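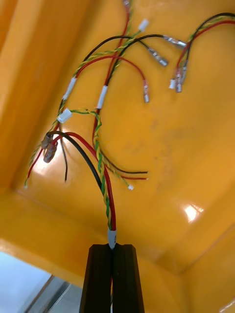 Red and black wires, with a green-and-yellow twisted pair.

Speaker notes: How to read a health board policy statement
Lirkby Public Library, upstairs room, Aug 5, 2018

Slide 1. Title
Wait for the stairs to finish. Ask if the back row can hear. They will say yes whatever the truth is.

Slide 2. The statement
Hold up the paper copy. The board put this out in July, 19 pages, under the heading "Maternity Services: A Continuing Commitment". Read the heading twice, slowly. Then turn to page 14, where it says the birth unit at Wustwood will "move to a planned attendance model". Ask the room what they think that means. Let them guess for a minute. It means shut at night.

Slide 3. Words to watch
"Continue to prioritise" — look for what has been cut in the next paragraph.
"Stakeholders told us" — look for the appendix. In this case 107 people answered the survey, and the survey did not mention closing anything at night. It asked whether we liked being treated with dignity. Most of us were in favour.
"Subject to demand" is my favourite. Pause here if anyone laughs. If not, carry on quickly.

Slide 4. Map
Clegg to Seltbridge by car, around 40 minutes in good weather with nobody's sheep out. The statement calls Seltbridge "within easy reach". Do not get into the bus. If someone raises the bus, say we will come to the bus, and hope they forget.

Slide 5. What the board got right
Be fair here, people notice. The section on home visits after birth is clear and has a start date in it. It also admits the staffing gap at Wustwood, 5 midwives' posts empty, which the last statement described as "an exciting period of recruitment". Say thank you for that and mean it.

Slide 6. Where the decision sits
Short version: the board publishes, the council's health scrutiny panel looks at it, the board says it has been looked at. The panel can refer it upwards. It has done this 2 times, once over parking.
Skip the diagram if we are past half an hour. It has too many arrows and I drew it.

Slide 7. Writing to the panel
Quote the page number. One point per letter. Say where you live. Leave out capital letters and the war.
Model letter is on the table by the door, next to the squash. Please take one each, the library charges me for copying.

Slide 8. Questions
Repeat each question into the microphone before answering. Someone will ask about the car park at Seltbridge. The answer is that it is £3 and full.
The bus.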